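Wonano has published its court reporting guide for newsrooms covering criminal trials over cosmetic procedures carried out by unlicensed people. The guide was issued in March 2024 and replaces the October edition.
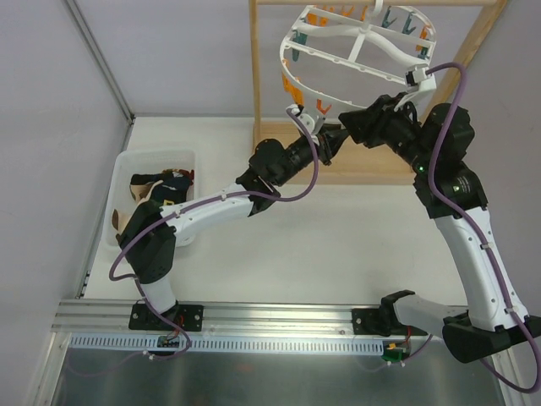
Section 2 deals with exhibits. Reporters must name an object only as far as it can be identified - a white hanging clothes-drying rack is written as that, with no maker or owner added. Charges are quoted from the indictment.

Khôi Phí edited the text and Khang Võ checked the case references. Printed copies, 1394 in all, are held by Tellia.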